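Early Sound Recording Collection: Progress Report to the Otberg Fund
Prepared by Jocelyn Calimlim, 7th September

Cataloging

The collection came to us with 1,076 wax cylinders and discs, most of them made by the Kolev workshop or one of its licensees. We have now cataloged 631. Each entry gives the title, performer, recording speed, maker's mark and condition. Dates are harder. Kolev reused catalog numbers when a mold wore out, so the same number can stand for two different recordings made years apart. Where we can't tell which one we have, the entry says so.

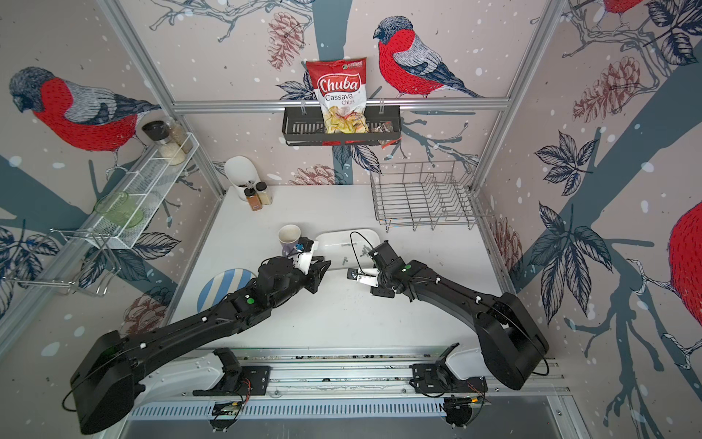

The paper records have helped with this. Sverre Engström has read the workshop's order books through the end of the second volume and matched many of the later cylinders to a customer and a month. The third volume has water damage and will take longer.

Transfers

We have made digital copies of 324 recordings. Brown wax cylinders are done first, as they are the softest and several show mold. Another 17 are cracked and have been set aside until the optical scanner at Plaltetti is free. That work was planned for February but was moved when their laser unit went back for repair. Plaltetti has agreed to keep the original price.

The Prundum phonograph now runs at a steady speed after its governor springs were replaced. We don't play original cylinders on it. It is used with modern blanks to check how the horn and reproducer shaped the sound.
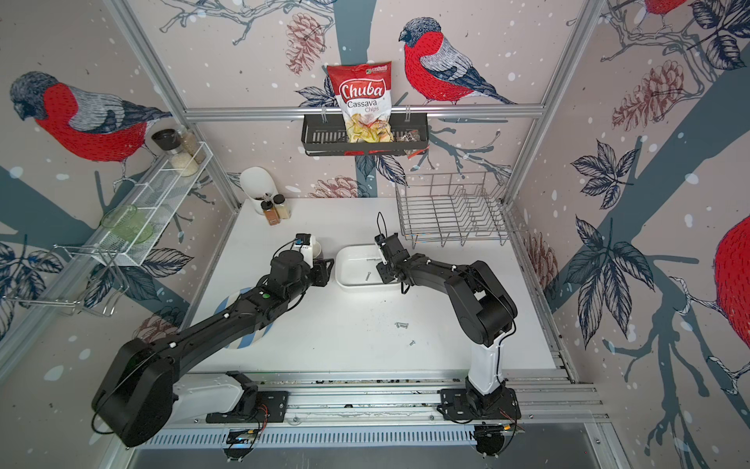

Patent research

Sverre has copied the patent drawings for the Kolev reproducer and both later improvements. The second improvement was filed under a partner's name, and we are still looking for the agreement between the two men.

Budget

Spending is within the approved amount. Storage boxes cost more than expected, and we covered the difference from the travel line. We ask that the unspent scanning money be carried into the next period.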